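**Ticket: price and size wrong on a drink pouch, plus duplicate canisters**
App: Grondeo pantry list, on my Neton tablet
Opened: 2024-10-08
Status: mostly fixed, one question still open (see the end) 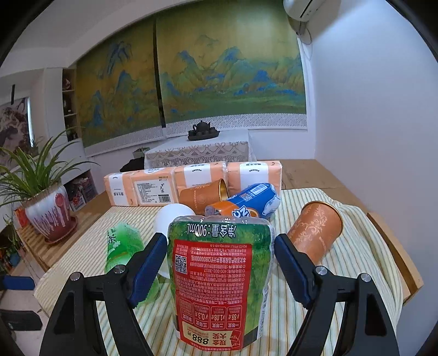
## What's going wrong

Hi there! I keep all our snacks, drinks and paper goods in Grondeo, and until this week it's been great. I have 1,719 entries in there going back to last July (yes, I know, I never delete anything) and I use the label reader for pretty much all of them.

Yesterday I put a mixed lot on the work table, on the old striped cloth, and started adding it in. The green drink pouch went in as a 1 ml item that costs 888 yuan. I'm fairly sure I'd remember paying that!

The pouch has its size printed on it plain as day, 净含量:900ml, so that's what should be in the size box. The 888元 is down on the red part of the label, along with the prize boxes and a QR code. It's a promotion. It has nothing to do with the price.

Two other things went wrong in the same batch:

- The two orange canisters were merged into one entry with quantity 2. They're different designs, and the one with the floral scroll pattern needs its own line.
- One of the tissue packs got the name of a paragraph. I mean the whole paragraph, all the small print from the white label, jammed into the name box.

The blue-and-white package with the polar bear on it went in perfectly on the first try, barcode and all. So the reader does work - it just seems to have opinions about the rest.

## What I expected

Pouch: 900 ml, price left blank so I can type it in.
Canisters: two entries, quantity 1 each.
Tissues: one entry with a short name, and I set the quantity myself.

## What I tried

**1. Deleted the pouch and scanned it again.** Same thing, 888 in the price box. The size box came up empty this time instead of saying 1 ml, so I guess that's progress?

**2. Restarted the tablet.** No change. I also lost the soda bottle, which I hadn't saved yet, so please save before you restart if you're reading this with the same problem.

**3. Checked for an update.** There was one! It got stuck at 81 percent and sat there until I closed it and opened it again, and then it went straight through. The update notes talk about "better matching for round containers," so I got my hopes up for the canisters. They still merged.

**4. Scanned the QR code by itself.** I thought maybe the app would see it was a promotion and leave it alone after that. Nope. It spun for 60 seconds, said "item not recognized," and then offered to make a new entry with a web address as the name. I said no thanks.

**5. Covered the red panel.** I folded a dish towel over the lower half of the label so only the top of the pouch was showing, then used the reader. It picked up 900 ml right away! The price box stayed blank, too. So the trouble is all in the red panel. I did wonder if the app has trouble with big panels of white text on red in general, but I don't have anything else with a label like that to test.

**6. Tried the juice carton for comparison.** It's green with white Chinese lettering, so I figured it would be a fair check on whether the language was the problem. The name came through fine. I had to put the size in by hand, but I don't mind that.

**7. Turned off "Group similar items" in Settings > Shelf.** This is what fixed the canisters. They now have separate lines, and I renamed them "orange tea, gold rim" and "orange scroll, gold rim" - not very elegant, but I can tell them apart. The catch is that the switch works on the whole list, so my Fastby grocery imports stopped grouping as well, and now every can of beans gets its own row. I turned it back on when I was done, and the canisters stayed separate. Phew.

**8. Shortened the tissue name by hand.** Boring but it worked. I kept one entry and set the quantity to 4. For the next ones I'll just point the reader at the peach-orange wrapper and stay away from the small print.

## Where things are now

| Item | Status |
|---|---|
| Green pouch | Fixed with the towel trick |
| Green juice carton | OK, size typed in |
| Orange canisters | Fixed, separate entries |
| Polar bear package | OK from the start |
| Orange soda bottle | Added again after the restart |
| Tissue packs | Fixed by hand |

## Still open

Can I tell the reader to skip part of a label? There used to be a crop box you could drag before it started reading, and I can't find it anywhere after the update. If it moved, just point me to it and you can close this. If it's gone, I'd love to have it back, please! Folding a towel over things is fine for one pouch but I wouldn't want to do a whole cupboard that way.

I also noticed that the bad 888 price is still included in my monthly total even though I deleted that entry. I've pressed "Recalculate" and signed out and in again, and the total hasn't budged. Is there some kind of trash folder I need to empty first?

One last thing, and it might not be related: the Ñahui theme I use (the dark green one) shows the size box in gray on gray, so I almost missed the wrong size on the pouch altogether. I've gone back to the plain theme for now and can read everything fine.

I still have everything out on the table, so if you'd like me to scan something again with different settings, let me know which item and I'll do it tonight.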